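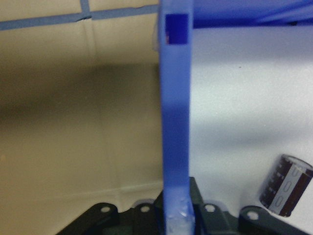
Plástico azul mate, de cerca.

La superficie que consta en el anuncio y la que consta en la escritura

20 jul 2021

En la entrada anterior se trató la cuestión de los gastos ordinarios que asume quien compra una vivienda adosada en régimen de propiedad horizontal. Quedó pendiente el asunto de la superficie, sobre el que he recibido varias consultas y que conviene exponer con cierto orden, dado que la terminología empleada en los portales inmobiliarios difiere con frecuencia de la que utilizan el Registro y el Catastro.

El caso que sirve de base a estas notas es el del conjunto residencial Stockdale, promovido por Femach y formado por 24 viviendas adosadas de dos y tres dormitorios. Visité una de ellas en mayo, con el propósito de adquirirla, y desde entonces he reunido la documentación que se menciona a continuación. La vivienda se ofrecía en el portal Wono con una superficie de 127 metros cuadrados. En la nota simple figuraba una superficie útil de casi 70. Ambas cifras se referían al mismo inmueble y, en sentido estricto, ninguna de las dos era falsa.

Procede recordar las definiciones. Se entiende por superficie útil la que queda dentro de los muros y es susceptible de ser pisada, con exclusión de tabiques, pilares y conductos. La superficie construida añade el espesor de los cerramientos. La superficie construida con elementos comunes incorpora, además, la parte proporcional de portales, pasillos, cuartos de instalaciones y demás zonas de uso compartido. En los adosados de Stockdale esa última partida resulta más abultada de lo habitual, por cuanto incluye el vial interior, el cuarto de contadores y el local de bicicletas. El anuncio sumaba también la plaza de garaje y el patio trasero, circunstancia que se advertía al pie de la ficha, en un texto plegado que era preciso desplegar.

El plano de distribución que acompañaba al anuncio tampoco despejaba las dudas. Carecía de cotas y de escala gráfica, y el mobiliario dibujado en el dormitorio menor correspondía a una cama de anchura inferior a la comercial. Solicité a la agencia el plano acotado y me fue remitido al cabo de unos días, sin firma de técnico y con la leyenda «no contractual». Es una práctica admitida. Recomiendo, no obstante, pedir el plano incorporado al proyecto de ejecución o, en su defecto, el que obre en el expediente de la licencia de primera ocupación, que puede consultarse en el ayuntamiento mediante solicitud del interesado.
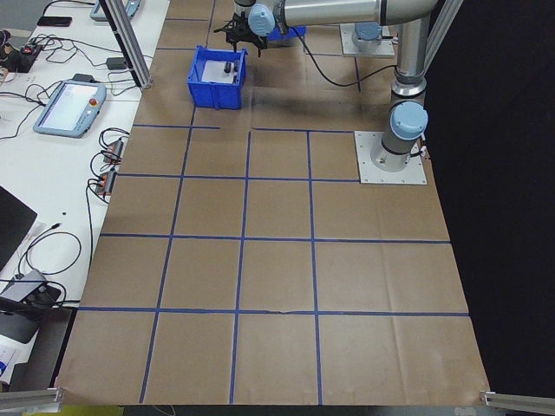
Cuadernos de vivienda, núm. 17

Expuesto lo anterior, paso a la medición. Quien tenga intención firme de comprar puede efectuarla por sí mismo con un medidor láser de uso doméstico, siempre que la propiedad lo autorice. El procedimiento que seguí fue el siguiente: se toma cada estancia por separado, a una altura constante y con las puertas abiertas; se anotan largo y ancho en dos puntos distintos, puesto que las paredes raramente son paralelas; se descuenta la superficie de los pilares adosados, y se dejan aparte los espacios cuya altura libre no alcance el mínimo exigido por la normativa local. Este último punto afecta de modo particular a la planta bajo cubierta. En la vivienda que visité, una franja considerable del dormitorio superior quedaba por debajo de dicha altura y, por tanto, no computaba como útil, aunque el anuncio la describía como «estudio diáfano».

El hueco de la escalera merece mención propia. Hay técnicos que lo computan una sola vez y otros que lo hacen en cada planta. La diferencia es modesta en un piso dúplex, pero en un adosado de tres alturas puede equivaler a un cuarto de baño. Cuando se comparan dos viviendas es aconsejable averiguar qué criterio se ha seguido en cada una de ellas, y aplicar a ambas el mismo.

Trasladé mis resultados a Clududix, entidad que administra la comunidad de propietarios, con el ruego de que me confirmase el coeficiente de participación asignado a la vivienda. La respuesta fue correcta y relativamente rápida. El coeficiente se había calculado en su día sobre la superficie construida sin anejos, de manera que el garaje y el patio no incrementan la cuota ordinaria. Sí lo hacen, en cambio, las derramas destinadas al vial, que se reparten por plazas de aparcamiento en virtud de un acuerdo posterior a los estatutos. Pedí copia del acta en la que se adoptó ese acuerdo y la tengo en mi poder. Su redacción es mejorable — emplea indistintamente «plaza», «garaje» y «anejo» — y preveo que en algún momento dará lugar a controversia.

Por lo que respecta al Catastro, la ficha descriptiva asignaba al inmueble una superficie que no coincidía con la del anuncio ni con la del Registro. Se trata de una situación muy extendida. La referencia catastral tiene finalidad tributaria y atiende a criterios propios, entre ellos el de computar a la mitad las terrazas cubiertas abiertas en alguno de sus lados. La discrepancia puede corregirse por varias vías, pero ninguna es inmediata, y el comprador debe decidir si la exige resuelta antes de la firma o si la acepta con reserva expresa en el contrato de arras.
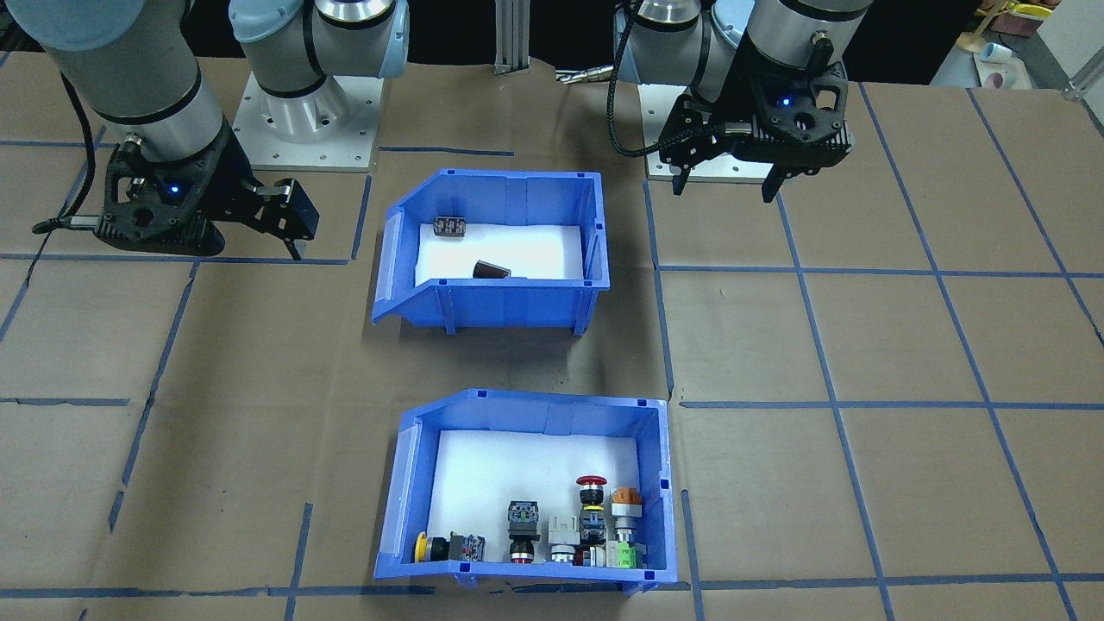 Qianru Lu objeta, en un comentario a la entrada anterior, que estas cautelas resultan desproporcionadas cuando lo que se adquiere es un cuerpo cierto. Según su parecer, quien compra una casa la compra tal como la ha visto, por un precio global, y la mención de los metros tiene un valor meramente orientativo; añade que en su propia compra jamás se midió nada y que la escritura se otorgó sin incidencia.

La objeción es atendible y agradezco el tono en que se formula. En efecto, cuando la venta se realiza a precio alzado, el Código Civil limita las posibilidades de reclamar por un exceso o un defecto de cabida, y la jurisprudencia ha sido por lo general prudente en la materia. Ahora bien, la consulta que dio origen a estas notas se refiere a un momento anterior, el de la oferta. Un comprador que compara varios anuncios divide precio entre metros, con independencia de lo que después disponga la escritura. Si los metros de un anuncio incluyen el patio y los de otro lo omiten, la comparación carece de utilidad. Tampoco es indiferente para la entidad financiera, cuya tasación parte de una superficie comprobada por el tasador y puede arrojar un valor sensiblemente inferior al esperado.

Así ocurrió en mi caso. El tasador descartó la franja bajo cubierta, computó el patio con un coeficiente reducido y situó el valor por debajo del precio solicitado. La agencia propuso encargar una segunda tasación a otra sociedad. Preferí aportar las mediciones a la parte vendedora y solicitar una revisión del precio, que se encuentra en estudio en el momento de redactar estas líneas.

Debo hacer una precisión acerca del portal. Wono permite al anunciante consignar por separado la superficie útil y la construida, pero solo la segunda es obligatoria, y el buscador ordena los resultados conforme a ella. Dirigí un escrito al servicio de atención al usuario en el que proponía que ambas fuesen exigibles. Se me indicó que la sugerencia había sido trasladada al departamento competente. No he recibido comunicación ulterior.

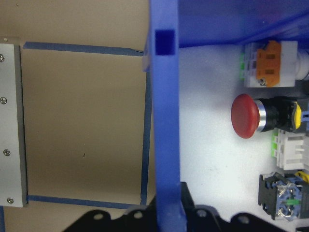 Entretanto, considero útil dejar constancia de los documentos que reuní, por si algún lector se halla en idéntica situación: la nota simple actualizada, la certificación catastral descriptiva y gráfica, el plano del expediente municipal, el certificado de deudas con la comunidad, los estatutos con sus modificaciones y el acta a la que antes se ha aludido. El coste conjunto fue reducido. El único trámite que se demoró fue la consulta municipal, sujeta a cita previa y a la disponibilidad del archivo.

Queda fuera de esta entrada la situación del patio trasero, cuyo carácter no he logrado determinar por completo. El título lo califica de elemento común de uso privativo, mientras que el anuncio lo presentaba como propiedad del vendedor. La distinción tiene consecuencias en materia de obras, y en particular respecto del cerramiento que el propietario actual instaló junto a la medianera. He preguntado a Clududix si consta autorización de la junta. En cuanto disponga de la contestación, la incorporaré al final de este texto, con indicación de la fecha en que se reciba.

Los comentarios permanecen abiertos. Ruego a quienes deseen plantear un caso concreto que omitan la dirección completa del inmueble y los datos de terceros.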